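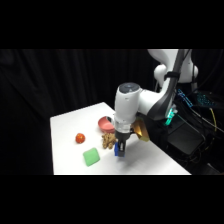
Toy blocks and what to do with them - my notes, Emham parents' evening, 26/01/2025

Slide 1. Hello and warm-up
Say hi, wait for the coats. Ask who stepped on a block this morning (hands up, mine goes up first!). I have 200 of the things at home and I still buy more at yard sales, so I'm in no position to lecture anybody.

Slide 2. One block at a time
My big tip for little kids is to start small. White table, a bowl, a few things to sort, and that's plenty. A pink-red bowl is great for this - it shows up so well on white that even a sleepy two-year-old knows where to aim. Pass the bowl around here. Don't rush, the Goto group loved this part in September.

Slide 3. Look at the sides
Blocks with a raised or sunken shape on them are my favorites. Kids run a thumb over the shape long before they can name it. Blue on a plain white cloth is about as easy to spot as it gets, and there's a round outline on the big front side of this one. Ask the room what they'd call it. Circle? Button? Last time I got "cookie" and ran with it.

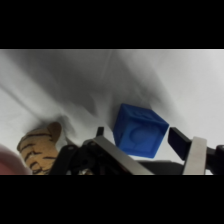 Slide 4. Cleaning up
Old sheet on the floor, play on top, grab the corners, tip it all in the Fovetti bin. Done! Mention that the bin holds 300 and mine is nowhere near full - pause for groans. Then questions, and flyers are by the door.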